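Gellham Adult Evening Classes
Progress report to the Moynihan Fund
Period covered: second half of the grant year
4 February 2020
Prepared by Josphat Odera, program coordinator

Summary

The grant pays for evening classes in bookkeeping, basic computer use and written English at two sites, Gellham and Grirkow. Classes ran at both sites for the whole period. Enrollment at Gellham is above plan. Enrollment at Grirkow is below plan and the reasons are set out further down. Spending is close to budget, with an underspend on travel and an overspend on printing. We are asking to move money between those two lines and are not asking for any additional funds.

Enrollment and attendance

A total of 103 people enrolled during the period. Most of them came to us through word of mouth or through the notice in the Gellham library. The newspaper advertisement brought in very few and we do not plan to repeat it.

Attendance in the bookkeeping class has been steady from the first session. The computer class loses people after the third or fourth week, usually when the lessons move from email and web searches to spreadsheets. We have asked the instructor to put two extra sessions on files and folders ahead of the spreadsheet unit, and the group that started in January is the first to follow the new order. It is too soon to say what difference it makes.

Written English has had a waiting list since the fall. The class is held to 13 students because the instructor marks a piece of writing from each student every week and hands it back with comments. We considered raising the limit and decided against it. A second group on a different evening would clear the list, and the cost of that is in the proposal for next year.

Grirkow

Grirkow was planned as a full second site with the same three courses. So far it has offered bookkeeping and computer use only. The written English instructor we had lined up took a full-time job in September and we did not find a replacement who could travel there in the evening.

The other difficulty is the bus. The last one back toward Skorkitgate leaves 30 minutes before the classes used to finish, and students without a car were leaving early or not enrolling at all. From the second week of January we moved the start time forward. Two students who work late shifts can no longer make it and have transferred to Gellham. The rest have stayed, and four people who had dropped out in the fall have come back.

The heating in the Grirkow room failed twice in December and one session was canceled. It was made up the following week.

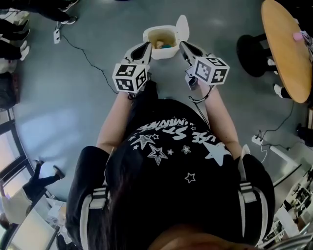

Mojtaba Shirazi wrote to us after the fall term that the earlier start was the right decision but that it should have been announced before the holiday break, as he had already arranged his hours at work around the old timetable. He also asked whether the bookkeeping course could spend longer on payroll, which in his view was rushed into a single evening when it needed three.

We accept both points. The new timetable went out by letter only a week before it took effect. Any change for the next term will be sent out before the current term ends. On payroll, the instructor has agreed to give it two evenings and to shorten the unit on inventory, which few of our students use in their work.

Completion and results

Students receive a certificate if they attend at least three quarters of the sessions and hand in the final assignment. In the fall term 40 students met both conditions. The final assignment was the more common obstacle. Several students attended nearly every session and then did not turn it in, mostly in the computer class. We now set aside the last class for working on it, with the instructor present.

We called former students to ask what they had done since finishing. Not everyone could be reached. Of those who answered, several had moved to a different job or taken on new duties in the one they had, and a few had signed up for a course at the community college. We do not claim that the classes were the only cause.

Budget

Instructor pay is on budget. Room rent at Gellham went up in the fall and was covered from the contingency line as agreed with your office. Travel is underspent as a result of the vacancy at Grirkow. Printing is overspent because the bookkeeping workbook we had been using went out of print, and we have been copying our own handouts while we look for another. A sample of a possible replacement has been ordered. The request to move the unspent travel money to printing is attached on your form.

The laptops bought in the first year are still in use. Two need new batteries. We expect to pay for these from the equipment line before the year closes.

Plans for the remaining months

The spring term begins in April at both sites. Before then we need to hire a written English instructor for Grirkow, choose the bookkeeping workbook and confirm the room at Grirkow for another year. The owner has offered the same rent but wants the agreement signed by the end of this month. If the instructor post is still open when the term starts, we will offer Grirkow students places in the Gellham class and pay their bus fare from the travel line. In that case the transfer to printing would be smaller than the amount on the form, and we will send a corrected figure.

The final report will include attendance by class and the full accounts.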